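Urketti @ Dovetley
10/09/2022

1/ Right. Tea set thread, as promised. Kettle's on so this'll be quick

2/ Been after a small metal set for ages. Every china pot I've owned has lost its lid or its spout within 7 months. Clumsy house

3/ Found one at the Dovetley market. Teapot, cups, saucers. Shiny as anything. Bit of haggling, got it for 24 quid, v pleased

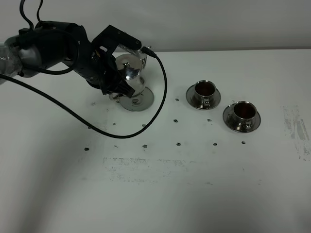
Teapot and two cups, saucers and all

4/ Love the shape of the pot. Fat at the top, little waist, then out again at the bottom. Tiny round knob on the lid. Gran would of approved

5/ Someone will ask so: 700 ml. Measured with a jug. Plenty for 2 of us and a top up

6/ Cleaning. Warm water, drop of washing up liquid, soft cloth, dry it straight away. No scourers!! Did that to my last tray in March and still cross about it

7/ Fingerprints are a pain. Shows every one. Keep a tea towel over your shoulder

8/ Pouring. Go slow, keep the spout low over the cup and stop before you think you need to. These cups are small and fill up faster then you'd expect 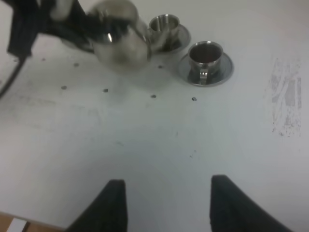 One nearly to the brim, pot over by the other

9/ Too full for milk, that. I take mine without so no bother. Metal cups get hot though, use the handle

10/ Saucers earn their keep with cups this full. Biscuit goes on there too if you're careful

11/ Ren blend next week, then the Gonen one if the post ever turns up. Off to find the biscuits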